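Why I Stopped Buying the Matching Set

May 4, 2020

When I moved to Flurthorpe, I had 2 suitcases and a strong wish to have a proper kitchen. In my parents' home every plate was different from the next one, and as a child I was ashamed of this when friends came to eat. So with my first salary I went to a shop and bought everything from one line. The plates, the bowls, the cups and the little dish for butter were all the same pale gray. I paid 221 dollars and carried the boxes home in two trips on the bus.

I want to argue here that this was a mistake, and that many people make it.

A matching set is sold to us as an adult thing. It says that the person who lives here has finished choosing. But a kitchen is never finished. In the first March a bowl broke in the sink. I went back to the shop, and the line was already gone from the shelf. I could buy the new line, in a gray which was a little more blue, or I could live with one bowl less. For a long time I lived with one bowl less, and each time I opened the cupboard I saw only the bowl that was missing.
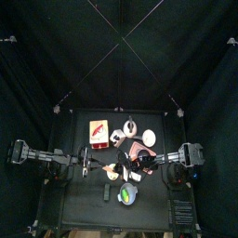
What the set asks from you

The set asks you to be careful in a way that is not pleasant. I began to wash the cups by hand. I gave guests the old mugs and kept the good ones behind the glass door - for whom, I do not know. My mother never did this. When a plate broke in her house, she said a short word, swept the floor, and took another plate. There was always another plate, and it never had to look like the one before.

The set also decides things for you. If you have it in eight pieces, you start to think that you can invite seven people. The big soup pot of my grandmother did not fit with the gray, so it went to the top of the wardrobe, and for some years I made soup in a pot that was too small. I am not proud of this.

I know the answer to my argument. A friend tells me that matching things give her peace, and that her day is noisy enough. I respect this. There are people who rest when they look at a straight row of equal cups, and I would not take the row from them. My complaint is with the idea that the rest of us should also want it, and should save money for it, and should feel poor without it.

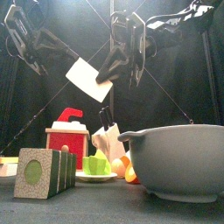
One knife at a time

With knives I was luckier, simply because I had no money left. I bought one, a plain one, at the Saturday market in Gristthorpe. A year later I understood that I also needed a small one for fruit, so I bought that. Those 2 knives are still everything I use. If I had bought the block with all its slots filled, I would today be dusting most of it.

This is the way I would recommend to a young person with a first apartment. Buy the thing when you have missed it several times. Cook for a month with what you have and notice where your hand goes. Accept the ugly plate from your aunt, it holds potatoes very well.

My gray set is now down to three plates and the butter dish. They stand between a yellow plate, two with blue flowers and a brown one I found on a wall with a note saying "please take." The soup pot is back on the stove, and on Sundays it is full.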